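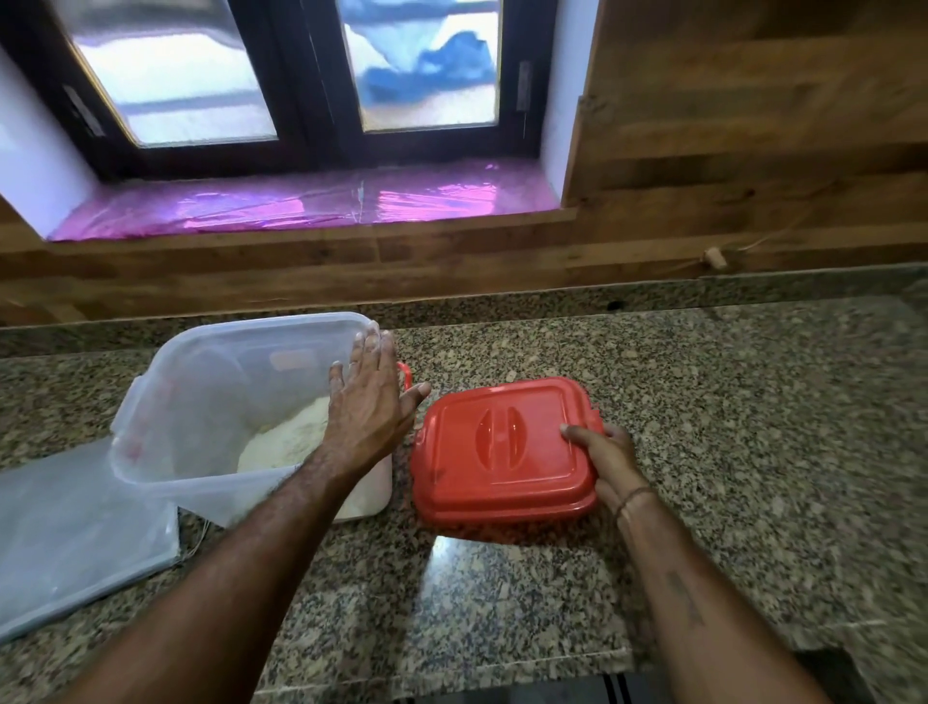

Section 4. Recording a demonstration by hand

In this section you do a kitchen job with your own two hands while the head camera watches, and the Elport software turns the recording into something the arms can attempt. Teaching by remote control is covered in Section 5. Read this one first even if you only plan to use the remote handles, as the naming rules are the same and Section 5 assumes you know them.

You will need:
The head camera, charged
The Gunn desk unit, powered on and within reach of the network
One task card from the Indura starter deck
Everything the task card asks for, already in the kitchen

4.1 Before you record

1. Pick one card and stay with it. "Put the flour away" is a task. "Tidy up" is a marriage.

2. Clear the stretch of counter you will work on. Whatever stays within view becomes part of the lesson. A kitchen in ordinary disorder is fine, and even useful.

3. Roll your sleeves above the elbow. Bracelets, watches and tattoos do not bother the hand tracker. Oven mitts do.

4. Put on the head camera and tighten the rear dial until it stops sliding when you look down. You will be looking down for most of the afternoon.

5. Look at the middle of the work area and say "level." The desk unit answers with one tone. Two tones mean the horizon is off and you should tilt the camera, or possibly yourself.

6. Hold both hands open over the counter, fingers spread, for the hand check. Wait for the tone.

Note: A dusting of flour on the hands is fine. A full coat of dough is not, as the tracker loses the gaps between the fingers and reports one large thumb. Wipe off and repeat step 6.

4.2 Recording

7. Say "start." Leave your hands still for one breath.

8. Do the task at the speed you would use if you were slightly tired. Many people slow down to a solemn underwater pace the moment they know a robot will be studying them, and the arms then learn to open a lid as if it were a tomb.

9. Keep both hands in view when both are doing something. If one hand is only steadying a container, it still counts. Steadying is half of kitchen work and the half people forget to film.

10. When you set down a lid, set it down flat, handle up, and let go of it completely before you reach for the next thing. The software marks the end of a grasp by the fingers opening. If you hover, it thinks you are still holding on.

11. For bags, take the rim in both hands and pull the top edge straight before doing anything else.
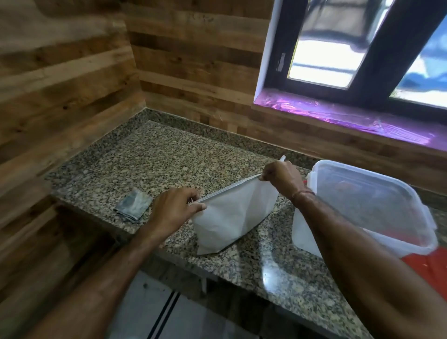 Hold it like that for a moment with the opening stretched. Thin plastic changes shape every time somebody breathes near it, and a taut edge gives the tracker one line it can trust. After that you can fold, pour or shake as the card says.

12. Say "stop" when the task is finished. Do not say "okay," "there we go" or "good enough." The desk unit has been taught none of these, and will keep recording while you make tea.

Caution: Do not walk between rooms during a recording. The head strap narrows your side vision and door frames are patient.

Caution: Keep the camera off during anything involving a flame or a hot pan. The starter deck contains no stove tasks. Please do not invent any.

4.3 How many times

One demonstration teaches the arms nothing but optimism. Each card needs 50 good takes before the Train button lights up, and 100 is better for anything with bags, cloths or loose lids. Change small things between takes — turn the container, swap the lid to the other side, start with the other hand. Elias Matar, who wrote the starter deck, recorded an entire set with every lid in exactly the same spot, and had arms that could close a container beautifully provided nobody had moved the lid since December.

Stop after 19 takes and rest your neck. The software will suggest this. It will suggest it again at 20, with a chime you cannot turn off.

4.4 Naming and saving

13. Take off the camera and connect it to the desk unit. Transfer begins by itself.

14. Name the set with the card name and the room, for example FLOUR-KITCHEN. Names such as NEW, NEW2 and FINAL are accepted but will be regretted.

15. Review each take at double speed. Mark it Keep, Trim or Drop.

Keep: the task was finished and the hands stayed in view.
Trim: it was fine apart from the beginning or the end.
Drop: something fell, someone spoke to you, or you cannot tell what you were doing.

Note: A fumble that you corrected is a Keep. The arms will fumble too, and they need to have seen somebody recover.

The desk unit holds 3000 takes. When it is full it stops accepting new ones and shows a gray bar. Move old sets to an outside drive with Export, then delete them from the unit. In that order, please. Kenna Galbraith at the Gruvinholm help desk has a voice she keeps for people who did it the other way.

4.5 If something goes wrong

Two tones at every hand check: the lens is smeared. Use the cloth that came in the case.

Left and right hands swapped in review: you crossed your wrists. Trim the take at the crossing.

Lid not detected: shiny lids throw back light from a window. Turn a quarter away from it and try again.

Train button stays dark at 50: some takes are still unmarked. Scroll down. There are always more.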